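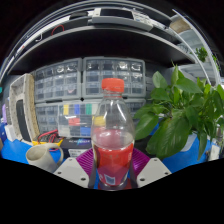
Section 3. House rules for gripping drink bottles

Bottles look like the easiest thing on the bench, and that's how they get you. They're smooth, they squash, and they're heavy at the bottom right up until somebody drinks half. I wrote this section after cleaning up more than my share of spills, so please read it before you pick up the tool, even if you've already done the blocks and the cups in Section 2.

These rules cover the hand-held gripper with the ribbed purple fingers. If you're using the Tello arm, the bench rules are the same but the speed limits are in Section 5.

Before you start

1. Screw the cap down by hand until it stops. Then give it one more try. I check mine twice and I still find a lazy one now and then!

2. Wipe the outside of the bottle and both finger pads with a dry cloth. Sticky syrup on the ridges will fool you into thinking your grip is better than it is.

3. Stand the bottle on the bare work surface. No mats, no paper towels, nothing folded underneath.

4. Look at what's next to it. A few things can stay in the background (we like a bit of clutter, it makes the recordings more useful), but anything with a power cord goes to the back of the bench or up on the shelf.

5. Open the fingers all the way, let go of the trigger, and squeeze again. You want to feel the same smooth pull both times. If it catches, stop and go to Section 7.

CAUTION: Never use a glass bottle for this task. Plastic only, please, and that goes for visitors too.

Lining up

6. Come in low and slow, with the fingers wide open and the bottle between them. I aim for the label, where the wall is a little better behaved than up at the shoulders.
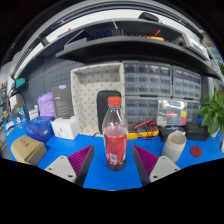 Figure 3-1. Fingers open on either side of the bottle, before contact.

7. Pause. Count to two in your head if it helps. This is the spot where you check that both pads are the same distance from the plastic. If one is closer, move your wrist over. Don't let the fingers drag the bottle into line, or you'll get a wobble (and sometimes a topple) that ruins the take.

8. Keep your free hand off the bench. I know, it wants to help. Put it in your pocket.

Closing and lifting

9. Close until both pads touch, then squeeze just a touch more. If the side of the bottle buckles, you've gone too far. Open up and start again from step 6.

10. Lift straight up, a hand's width at most, and hold still. Watch the liquid. Wait for it to settle before you move sideways.

11. Set the base down flat before you open the fingers. Dropping the last little bit feels harmless and it's the most common reason I reject a recording.

NOTE: A half-empty bottle behaves differently from a full one, so log the fill level at the start of each batch. "Full," "part" or "empty" is plenty. The Zindport form has a box for it.

When something goes wrong

If the bottle tips, let it. Please don't lunge for it with the gripper. Stop recording, stand the bottle back up, check the cap, and mark the take as failed. Failed takes stay in the set. We had 2,402 usable bottle takes at the last count, and the failed ones are kept in their own folder where they get used too.

If liquid reaches the fingers, take them off, rinse them in plain water, and let them air dry overnight. Spare pairs are in the drawer marked Conley.

Questions about this section go to Shoaib Mirani at the Morkenwood bench. Last revised 10/12/2021.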